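Setting up your Drusgate alerts for election coverage
4 min read

I wrote this part of the guide after my third week of following the Trallmont council race, when my phone was buzzing through dinner and I still managed to miss the candidates' debate. Set it up my way and you'll get the debates, the clips and the results, and a lot less yelling.
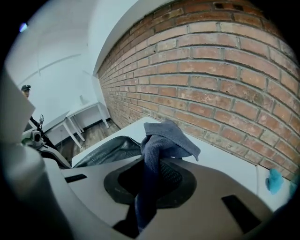

Part 2: Build your first watch list

1. Open Drusgate and tap Lists, then New. Give it a name you'll recognise in November. Mine's called "Council stuff", very imaginative, I know.

2. Add your candidates one at a time. Type the full name, accents and all. I put in "Gyula Orban" the first time and got a pile of stories from the other side of the world, so it's Gyula Orbán or you'll be sorry! Kamala Joseph came up on the first try.

3. Pick your sources. You can have up to 200 on a list, but I keep mine to 7: the local paper, two radio stations, three TV programs and the council's own feed.

Note: Opinion panels count as news unless you switch them off. It's under Sources, then Type, right at the bottom where I never look.

4. Turn on Transcripts. Now when a host and a guest start talking over each other you can read who said what (mostly). I went back over Enikő Gulyás's interview on the transit levy this way and realised I'd misheard her answer completely.

5. Set your quiet hours. Mine start at 9:30 p.m., after the late panel.

Caution: Quiet hours also hold back results. On election night, turn them off before the polls close.

6. Tap Save, then Test. You should get one sample alert. If you get a whole flood of them, go back to step 3 and check you haven't picked All Sources. I did that and woke up to 455 alerts, 266 of them the same clip of one heated answer, reposted by everybody and his dog.

Part 3: Sharing a list

Open the list, tap Share and choose View Only. If you choose Can Edit, your friends can add their favourite commentators, and mine did. I love them, but I've gone back to View Only.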